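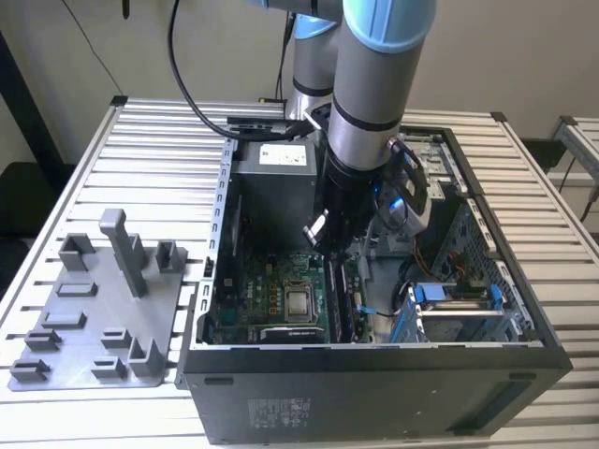 Old Office Towers: What's Inside and What It's Worth

Every few months somebody tells me that a used office desktop is the smartest money in computing. Buy a retired business tower, drop in a few parts, and you have a machine that will do everything a new one does for a fraction of the price. I have bought enough of these to have doubts. Some of them are fine. A lot of them are heavy black boxes full of decisions made by a purchasing department, and you get to live with those decisions.

There is one picture on this page so far, at the top. The notes go with it, part by part. Captions are mine, opinions too. Miroslava Ostapchuk read an earlier draft and disagreed with about half of it, and where she had a point I've said so.

The case
Black tower, laid on its side with the panel off. Sellers love the word "compact" and these are seldom compact. They are built to sit under a desk and get kicked. If you work on one, lay it flat like this on a big table. I've watched people do it upright on carpet and lose a screw in the first minute.

The power supply
Gray box, upper left corner, white label on top. Read the label on yours before you read anything else. Half the upgrade guides online skip straight to graphics cards, as if the wattage were a detail. A lot of business towers use a supply with the maker's own connectors, so the cheap replacement you found may not plug in at all. Pevora, who sold me my last two, list the wattage in the ad. Most sellers don't, and when I ask, the reply is usually "standard."

The socket
Silver metal retention frame on a dark green board. I don't buy a processor for one of these until I've seen the board with my own eyes and looked up its part number. "Fits most models" has cost me money twice. Miroslava says I should simply ask for a photo of the socket with nothing on top of it, and she's right, though getting one out of a bulk seller is a project in itself.

Memory
Black slots to the right of the socket. The usual claim is that adding memory brings any old machine back to life. It helps if you were short of it. Going from 8 to 16 gigabytes made a difference I could feel on the tower I use for scanning. Beyond that I noticed nothing, and I was looking for it because I'd paid for it.

The expansion card
Black card along the lower edge of the board, with some faint lettering on its edge. Listings like to call anything in that position "dedicated graphics." Sometimes it is. I have also paid extra for a card that did less than the board could do alone — ask for the model number, and if the seller can't find it, assume the worst and offer accordingly.

The drive cage
Metal cage with two blue plastic handles. I will give credit here. Tool-free drive handles are the one office feature I'd miss on a home-built machine, and the bright color means you can tell a stranger over the phone what to pull. My complaint is with what people do next, which is keep the old drive. A used hard drive of unknown age is no place for your tax records. Put in a new solid state drive. Mine is 256 gigabytes, and it has been plenty.

The wiring
Orange and red wires bundled through the space near the cage. Photos of show computers have taught everyone to expect cables hidden away behind a panel. Office machines were never meant to be looked at, and I don't think tidier wires would make this one any better at spreadsheets. Move a bundle if it's resting on a fan. Otherwise leave it be.

The sticker on the side
Gray, rectangular, covered in tiny print. It's a regulatory label and it will tell you very little about how the computer performs. I mention it only because a seller from Prerkeswood once sent me a close-up of one like it when I asked for the specifications. He seemed to think that settled the matter.

So, is it worth it?
I paid 153 dollars for my current one, before the new drive. For that I got a dependable machine for letters, scanning and bookkeeping, plus an evening of work I hadn't planned on. Osamu runs three of them at the Fagundes shop and swears they'll outlast him. Maybe. He also owns a drawer full of spare parts and likes using them, and I don't think most buyers do.

If the ad says "gaming ready," close the tab. If the ad shows the inside of the case, clearly, with the label on the power supply turned toward you, I'd at least write back.

Next up, whenever the pictures arrive: the Jiminska small case, which people keep telling me is silent. We'll see.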